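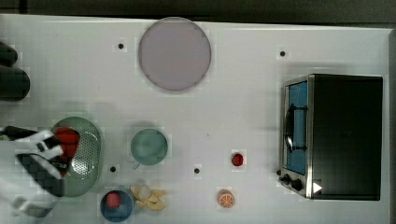 Dwayne Schumacher wanted to know before anything else whether our visitors got to drive the arm themselves or just stood and watched, so I'll start with that. They drove it! Everyone who asked got a turn, and the line went out past the coat rack by mid-morning.

The open day at Enordale was on 3rd April and we had 219 people through the door, 63 of them from the two schools your travel money paid for. That's well up on the small demonstration we ran in December, which was mostly parents and a few people who came in out of the rain.

We ran the kitchen table all day – toy food, a colander, a mug, a bowl, a plate and the black toaster oven. Visitors called out what they wanted moved and the arm had a go. Over the day it made 201 tries, and I logged every one on the sheet I've attached. The red pieces were the crowd favorite by a mile. The banana was the one people kept asking for just to be mean, and it gave us the most drops.

Things that went less well: the Kirkura room is too small for this. The people at the back couldn't see the table, and we only got a second screen working after lunch. I also talked too long at the start (I've been told).

On money, we spent $1480 of the events line, mostly on the buses and lunch. The Vovero people lent us the tables and chairs for free, and I've sent a thank-you card from all of us.

Next up is the visit to Mahmoud, where they want the same table but with younger kids. I'd like to shorten the talk and let them start calling out orders right away. If you're OK with moving what's left of the events line over to that trip, could you let me know by email? I need to book the van.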